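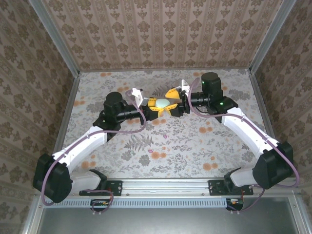

Jinlong Hou reckons the stamp trail cards are too small for under-fives to hold and stamp at the same time, and that we should go up a size before the September print run. I agree. Trial notes below.

**September, 9.40 am, card trial for the Clisby site**

- Old card: 108 mm wide. Stamp boxes fine for adults, cramped for small hands.
- New card: same artwork, A5, folded once. Boxes now 22 mm square.
- Stock from last season: 1439 cards left, old size. Use them up at the Rozīte park over half-term, where most families have older children.

Ink: the Dravirano pads smudged on the coated side. Turned the card over and stamped the uncoated side -- clean after nearly 3 minutes. So the boxes need to go on the back and the map on the front. Xinyi Cai to swap the artwork.

Clues: the one for the boating lake still says "by the blue hut". The hut was repainted green in spring. Change to "by the ticket hut".

Prize for a full card is still a sticker sheet. Jucélia Sales asked for a second prize for repeat visitors. Not costed yet.

Stamp posts: the one at the crazy golf wobbles. Needs a longer ground spike, and the chain is too short for a child to reach the card shelf. Danjuma has the spare chain.

To do: proof from Illus, check fold line against box 4, ask Tianyou whether the arcade wants to stay on the trail.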